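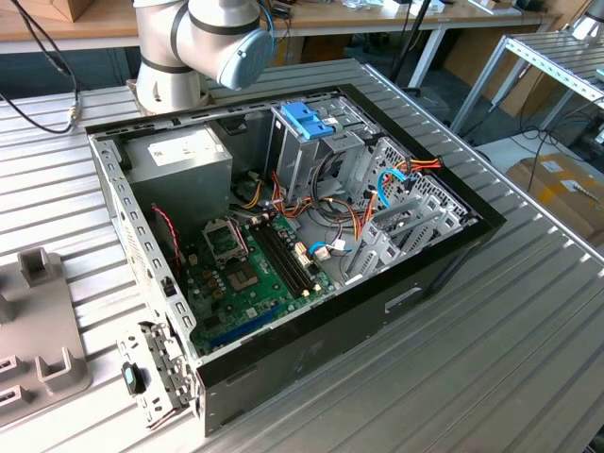 The wiring in an old desktop computer is the hardest part to take out, and the people who build robots for the recycling trade will tell you so before they tell you anything else. Screws are in known places. A drive cage has a latch, and a power supply is a box. Wires go wherever the person on the assembly line pushed them, and then wherever gravity and years of use put them after that. In an open case like the one on the slatted table at Marnard's test shop, red, orange and yellow wires stretch over the top of the front panel to the black front edge, and more loops around the lower end of the drive cage. A person moves them aside with two fingers. An arm has to find them first, and one afternoon in June the arm at Marnard's pilot site in Cuesta did not.

It had lifted out 811 drive cages by then. On the next one a loop of cable stayed caught on the gripper, and the arm kept pulling. The force limit that should have stopped it never tripped. When the cable let go, the cage came out of the case at speed, slid out of the gripper and crossed the cell. It passed through the gap above the loading shelf and hit the leg of a workbench on the other side.

Yamuna Nambiar was standing three feet from that bench, filling in a tray label.

"I heard it before I saw it," she says. "I thought a monitor had fallen off a pallet. Then I looked down and there was a drive cage by my boot."

Nambiar runs the day shift at the site, a former cannery built in 1959 with a good concrete floor and bad light. She was not hurt. She pressed the stop button, taped off the cell and took photos of everything with her phone, including the floor. Those photos turned out to matter, as did her decision to leave the power on. A restart would have erased the part of the controller's memory that explained what had happened.

The job itself is simple to describe. A worker takes the side cover off a desktop computer and sets the case on the table. The arm takes out what can be sold or what needs separate treatment: drives first, then memory if there is any, then the power supply. The rest goes to the shredder. The pilot was meant to show that a single arm could keep up with a person who was tired, and most days it did.

The arm at Cuesta has a force sensor in its wrist. When the gripper closes on a part and pulls, the sensor reports how hard the part is pulling back. If the number goes over a set limit, the arm stops and a light comes on. A worker comes over, clears the snag and presses a button. This happened several times on an ordinary shift, and the crew had stopped thinking of it as a fault.

Force sensors drift. They warm up over the morning, and a sensor that read zero at the start of the shift may read a little more than zero by lunch. The usual fix is to re-zero it now and then, with the arm hanging free and nothing in the gripper. The controller software, a package called Cunarex, used to do that when the arm returned to its rest position. Marnard's integration team had changed the routine in the spring. Returning to rest cost time on every case, so they had the software re-zero the sensor just above the part, right before the lift.

Tae-yang Seol wrote the change. He is an engineer in Marnard's test shop, and he agreed to talk about it at length, which his employer did not have to allow.

"Just above the part is fine if nothing is touching," he says. "I checked that the gripper was open. I didn't check that it was clear. Those are different things, and I treated them as one thing."

What the log shows is a short sequence. The gripper came down toward the cage and a loop of cable rode up over one finger. The arm moved to its start height, and in doing so it drew the cable tight. The software looked at the gripper, found it open, and set the sensor to zero. From then on, the pull of a tight cable counted as nothing at all. The gripper closed and the lift began. The arm stalled slightly, and the software did what it had been told to do after a slow lift, which was to back off a fraction, re-zero and try again. It did this five times. Each time the pull was greater and each time it was written down as zero.

The limit was still in place through all of it. Seol has a printout of the force trace with the true values worked back in by hand, and the line climbs like a flight of stairs. By the last try the arm was pulling at roughly double what the limit allowed.

The second half of the failure had nothing to do with software. The cell had clear panels on all sides, ordered from a supplier called Cavotard, and they were rated for a thrown part of that weight. The gap above the loading shelf had been left so that workers could reach in and turn a case without opening the door. It had a light curtain across it, and the curtain worked. If a hand had gone in, the arm would have stopped. A light curtain does not stop a piece of steel coming the other way.

Nambiar had asked about the gap when the cell was put in. She has the email. The answer she got was that the arm moved too slowly to throw anything, and that was true as far as it went. The speed came from the cable and the arm together, like a drawer that sticks and then opens.

"I let it go," she says. "It was a reasonable answer and I had pallets coming in."

The cell was down for most of the month. Marnard took the retry step out completely. Re-zeroing went back to the rest position, and the software now compares each new zero with the last one. If the two differ by more than warming could explain, the arm stays where it is and calls someone. There is also a hard ceiling in the arm's own safety controller, based on motor current, which the application software can't change. The gap has a hinged panel over it, and the arm will not move with the panel up.

All of this costs time. Nambiar puts the pilot at a few cases fewer per hour, and she gets more calls to clear snags than she did before the spring. She sees that as the real number, the one they should have had from the beginning. Her crew has gone back to moving the worst of the wiring by hand before a case goes in, folding the front panel bundle back over the edge and tucking the loops down away from the cage.

In the test shop, Seol is working on getting the arm to look for cables before it reaches. Depth cameras have trouble with thin wires, and black ones against a dark case are the worst. For the past few weeks he has been trying something more basic, having the gripper move slowly sideways above the part before each lift and feeling for any drag. It catches most loops. It misses the slack ones, which go tight only after the lift has started, and he has not settled on what to do about those.

He keeps the cage from Cuesta on a shelf by his desk, with one corner bent in. Marnard plans to restart the second cell once the sideways check has run through a full season of mixed machines, and Nambiar has asked to see the force traces before it does.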